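Last revised 27th July. Supersedes the notes that shipped with the first upload.

# Wemwood Rainfall Ledger

Daily rainfall totals transcribed from the paper ledgers of the Wemwood and Flumusbridge gauges. One row per gauge per day, CSV, UTF-8, comma-delimited, header row present.

## Contents

- `daily.csv` – the readings
- `gauges.csv` – one row per gauge, with elevation and rim height
- `flags.md` – full text of each quality flag
- `scans/` – page scans, named by ledger and page number

The ledgers run to 552 pages. Pages with water damage are transcribed as far as they can be read, and the unreadable days are left blank with flag `U`.

## Columns

| Column | Type | Notes |
|---|---|---|
| `gauge_id` | string | `WEM`, `FLU` or `ZOS` |
| `obs_date` | date | ISO 8601, the day the reading was taken |
| `rain_mm` | float | blank if missing, `0.0` if dry |
| `trace` | bool | true where the ledger says "tr." |
| `flag` | string | see below |
| `page` | int | page in the source ledger |

Readings were taken in the morning and belong mostly to the previous calendar day. `obs_date` has not been shifted. Shift it yourself before joining to any series that uses midnight-to-midnight totals.

The `ZOS` gauge at Zostness was read by the Flumusbridge observer and appears in the same ledger, in the right-hand column. It has no entries in winter. 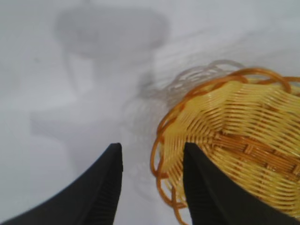 Inches were converted at 25.4 mm and rounded to one decimal place. The original values are not kept in `daily.csv` but can be recovered from the scans. Trace amounts are stored as `0.0` with `trace` set to true, so a plain sum will slightly undercount wet months.

## Flags

- `A` – accumulated total over more than one day; the earlier days are blank
- `S` – snow, melted before measuring
- `U` – unreadable
- `Q` – value fails the neighbor check (differs from both other gauges by more than 30 mm)

`Q` values are left as written. Some are plainly slipped decimal points, and some are July thunderstorms that only hit one gauge.

## Known problems

- Flumusbridge was moved downhill partway through the record. No adjustment has been applied. Treat it as two series, split on `site_no` in `gauges.csv`.
- Almost 10 percent of Zostness rows carry flag `A`.
- Page numbers in the second Wemwood ledger skip three leaves. The dates are continuous.

## Loading

```python
import pandas as pd
df = pd.read_csv("daily.csv", parse_dates=["obs_date"])
df = df[df["flag"] != "U"]
```

The Rozīte loader also reads these files, but versions before 3 drop the `trace` column without warning.

## License

CC BY 4.0 for the transcription. The scans are for reference only.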